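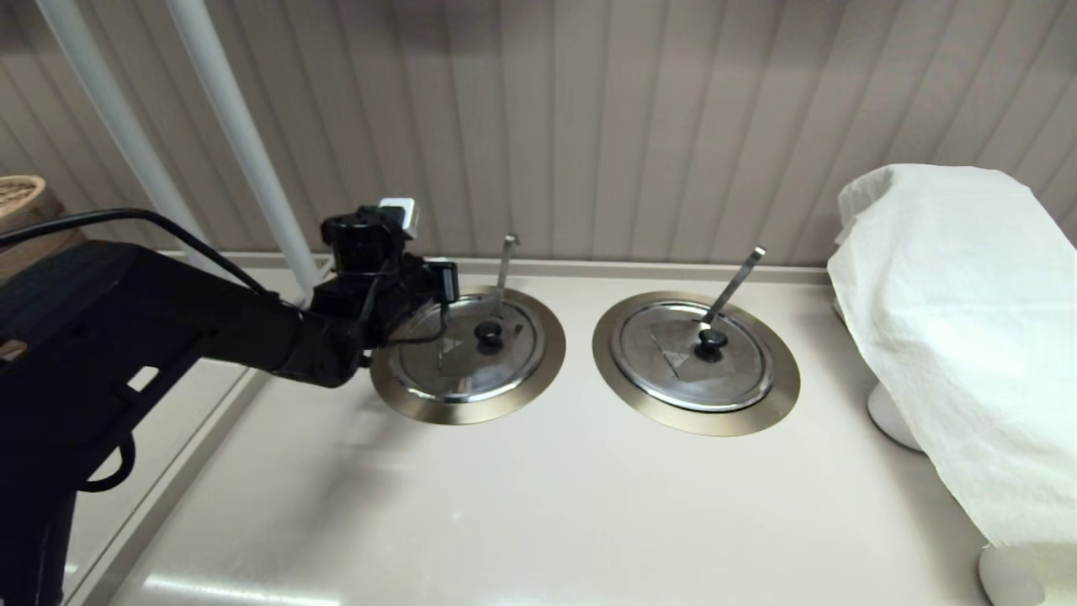
Notes from the Rultever kitchen fittings open day, typed up on the train so excuse the state of them.

Got there late. Parking is at the back, past the loading dock, sign is tiny. Badge, coffee, straight into the showroom tour, which had already started.

Counters first. Everybody wants pale this year. Creams, oatmeal, one gray that looked purple under their lights. The Begay range is the cheaper one and to my eye the nicer one, edges are softer and it doesn't shout. Cavedeo is what they want you to buy. Heavy, pretty, and the sample chip weighs as much as my phone. Asked about stains, got a long answer about sealing. Reseal every 2 years, more if you cook with turmeric. I cook with turmeric.

Then the cutting hall. Loud, and colder than I'd dressed for. Ear plugs from a bucket by the door. They cut the sink openings last, after the front edge is polished, and the guy at the saw said corners are where slabs crack so they round everything. Makes sense. My own sink at home has a square corner and yes, there's a crack.

Best part was Eirlys Mathias on small kitchens. Twenty minutes, no slides. She wants bins and prep bowls near the sink and not across the room, and she is firmly against islands in anything narrow. Measure with the dishwasher door open, she said. Twice. Someone asked about pull-out taps and she just made a face.

Lunch: soup, good bread, ran out of spoons.

Afternoon was the Illar line, lighting mostly. Under-shelf strips, warm and cool. I drifted off a bit. The warm ones make cream look yellow, so bring your own sample and hold it up before you order, they dont mind. Order code for the strip I liked is 3011, putting that here so I don't lose it again.

Prices: not on anything. You have to ask at the desk and they email you. Delivery is free inside 100 miles, I'm at 103. Of course. Asked if they'd let it slide and the woman at the desk wrote somthing down, so we'll see.

Next one is in December. Would go again, with a sweater, and get there for the start of the tour.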